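Grerley shared workshop - tool and project tickets
Ticket 253: Gripper closes short after homing
Opened by: Els Stevens
Opened: September 9, 2021
Status: open (was closed, reopened by me)

The gripper on the shared arm homes, reports zero error, and then stops short when told to close. The shortfall changes from run to run. Software is Ondia, the gripper driver board is the Drovmont one we fitted in January, and the supply is the old bench unit. Restarting Ondia clears it for a while. I don't count that as a fix and I'd rather it wasn't written up as one again.

The job I was doing when I noticed was the dishwasher rack. I command a full close on a tumbler, Ondia says "closed", and the tumbler stays where it was. No fault raised and nothing in the log. If the software thinks the fingers have met and they haven't, I would like to know what it is measuring.
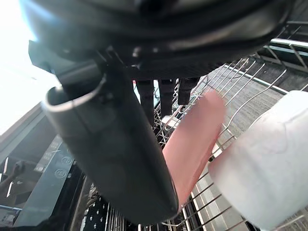
Eino Oksanen replied that he had seen the same thing on his own build and cured it by slowing the homing move to half speed. He thinks the stop is being hit hard enough to bounce, so zero gets stored a little way off the stop.

I'm not convinced, but it's cheap to try. Half speed, 11 homing moves in a row, full close after each. Seven were good and the rest stopped short. At full speed I had much the same split the day before. If bounce was the cause I'd expect it to get better, and it didn't.

What I've ruled out so far:
Loose coupling on the motor shaft. Took it off, cleaned it, refitted it, marked it with paint pen. The mark hasn't moved.
Cable. Swapped for the spare, same result.
Grip force limit. Raised it a step at a time until I stopped liking the noise. No change in where it stops.

What I haven't ruled out is the supply sagging when the arm and gripper move together. I moved over to the roller section and the steel tray to test that, as there's room there to do the close with the arm parked and then again with the arm moving.

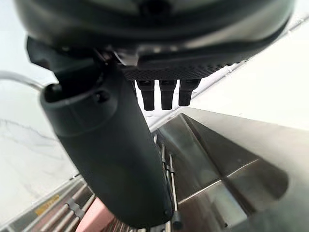
Does the short close happen with the arm parked?
It does, but less often, and I haven't done enough runs to say by how much.

So the supply might be part of it. I wouldn't put it higher than that. Tetteh support (they sold us the board) answered my email with a link to the setup page and the advice to "recalibrate in a clean workspace". I have recalibrated. I have done it so often I can do the menu from memory. I asked which step of the calibration looks at the workspace at all and haven't had an answer.

To be fair to them I did one more calibration with everything moved out of the way, next to the striped grey flooring, and saved the wrist camera view along with the log.

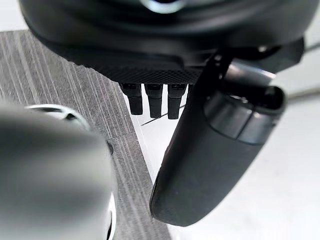
The log says both fingers ended up at the same offset, 290 counts from the stop. I had hoped to check that against the picture and I can't do it properly. The black finger on the right is clear enough, collar and blunt tip included, but the one at lower left is so close to the lens that it's only a grey blur with no detail on it. Anyone telling me to "just use the camera" to confirm the finger position is welcome to show me how. I'll be using feeler gauges on the bench.

Next thing was to read the raw encoder value straight off the board and leave Ondia out of it. The Drovmont has a serial header for this, which the manual mentions in one line and never draws. I found it by trial and error, and it gives a steady stream of numbers with the fingers still.
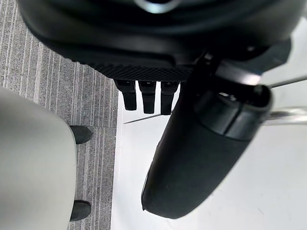
They stay steady when I close slowly by hand as well. Under power I get the odd jump, always in the same direction, and Ondia swallows it without comment. To me that looks like lost counts from electrical noise or a poor ground. It might still be the supply. It doesn't look like calibration, and I've told Tetteh that.

Still to do:
Run the board from the other bench supply, arm moving, same close command
Scope the encoder lines if I can get the scope for an evening
Separate ground wire from board to arm base
Put homing speed back to normal afterwards (Eino, I left it at half)

Please leave the ticket open. It was closed last time on the strength of one good afternoon.

Els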